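Werkstattbuch Textil, Raum 4
27. November 2025
Eintrag: V. Kocsis

Thema heute: Wäsche zusammenlegen auf weicher Unterlage. Szabolcs Fodor hat den Ablauf für Larkel im August geschrieben, aber damals für den Tisch. Auf dem Bett stimmen manche Schritte nicht mehr.

1. Aufnehmen

Das Hemd an einer Ecke fassen und hochheben, bis es frei hängt. Erst dann die zweite Ecke suchen. Der Stoff macht lange Falten, die Säume liegen dann oft innen. 10 Sekunden hängen lassen genügt.
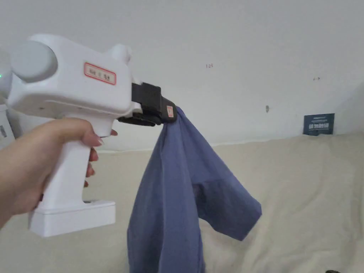
2. Ablegen und glatt machen

Auf dem Tisch streiche ich einmal mit der flachen Hand und fertig. Auf der Bettdecke geht das schlecht, die Decke wandert mit. Szabolcs meint, man soll zuerst die Decke spannen. Ich habe es mit und ohne Spannen gemacht, mit ist besser, dauert aber länger.
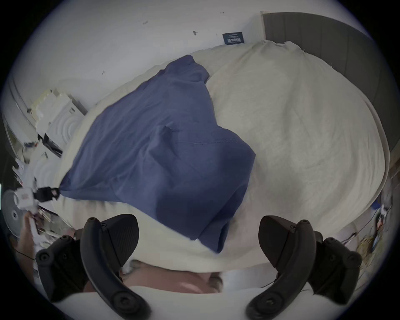
Für die Reihenfolge beim Falten schlage ich vor, immer mit der Längsseite anzufangen. Das dunkelblaue Tuch zum Beispiel liegt schräg auf der cremefarbenen Decke und ist oben aufgebauscht, da muss man es vor der ersten Faltung gerade drehen. Im Ablauf steht davon nichts.

Offen:
- Schritt 2 im Ablauf neu schreiben (Szabolcs)
- Korb 25 nachzählen, Liste sagt anderes
- bei Wustano wegen der dünneren Decke fragen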